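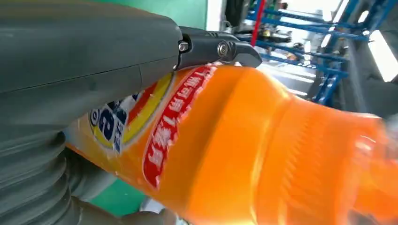

*A robot's gripper holds a bottle of orange drink.*

# When a robot comes to work

Lots of jobs are made of small movements done again and again. Picking up a bottle is one. You do it without thinking. Now imagine doing it 4,000 times in one day, at the same table, with the same arm. Your shoulder would ache and your mind would wander.

Jobs like this are often the first to be given to machines. Using machines to do work that people used to do is called **automation**. Some automation is very old. A windmill that grinds flour is a kind of automation. A robot is a newer kind. It can move things about, and it can be taught more than one job.

Mirani is a company in Orthorpe that sorts and packs drinks for shops. Until last January, all the picking up and putting down there was done by hand. Now the company has robots doing part of it, and the people who work there have had to learn some new things too.

## Why is picking up a bottle hard?

It's easy for you. Your fingers can feel if something is slipping, and you squeeze a bit more. You have had years of practice, starting when you were a baby and dropped nearly everything.

A robot has to be told, or shown, how to do each part:

- where the bottle is
- which way round it is lying
- how hard to squeeze
- where to put it down, and when to let go

If it squeezes too hard, the bottle bends. If it doesn't squeeze enough, the bottle falls and rolls away. A bottle on its side is harder than one standing up, as it can turn while the fingers are closing.

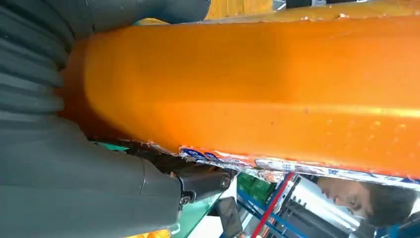
Checking is a job that robots often find harder than lifting. A robot that has been taught to lift will lift a good bottle and a damaged one in just the same way. Look at the torn label, with its frayed white edges. A person would spot that straight away and might think, "A shop won't want this one." The robot only knows if someone has taught it to look for torn labels and told it what to do when it finds one. At Mirani, the checking is still done by people.

## How does a robot learn a job?

There is more than one way. Sometimes a person writes a list of instructions on a computer, and the robot follows them in order. Sometimes a person guides the robot through the movements, and the computer keeps a record of them. It may need to be shown the same job 100 times, with the bottles in a different place each time. If the bottles were always in exactly the same spot, the robot would only learn about that spot.

Practice is often done at a table with only a few bottles on it, and with people sitting close by. They can move the bottles, watch what the robot does and stop it when they need to. The table below has two robot arms at work on it. One hand is gripping a bottle over a yellow plastic bag, and the fingertips of the other are touching a bottle in a row of three. 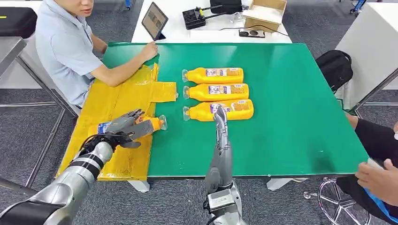
## What changes for the people?

This is the part that grown-ups talk about most, and they don't all agree.

Some things get easier. The packers at Mirani say their arms and backs hurt less at the end of a shift. They spend more time checking labels, talking to shops and sorting out mistakes.

Some things are harder. Learning a new job takes time, and it can be a worry if you have done the old one for years. Some people liked the old work. It was quiet and they could chat while they did it. Others asked if there would be fewer jobs later on. That is a fair question. At some workplaces there are fewer jobs after the robots come, and at others there are new ones. It depends on what the company decides to do.

There are new rules as well. At Mirani, 2 people must be in the room when a robot is learning something new, and everyone has to know where the stop button is.
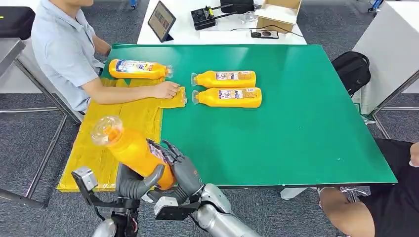

*Both robot hands are holding this bottle. The person at the table has a hand on the yellow sheet.*

## Words to know

**Automation** - using machines to do work that people used to do.

**Gripper** - the part of a robot that holds things. Some grippers have two or three simple fingers. Others are shaped more like a hand.

**Shift** - the hours that a person is at work.

## Something to try

Put an empty plastic bottle on its side on a table. Pick it up using only your thumb and one finger. Now try it wearing a thick glove, so that you can't feel very much. Then write down every step you took, as if you were telling a robot. Give your list to a friend and ask them to do exactly what it says - and nothing else.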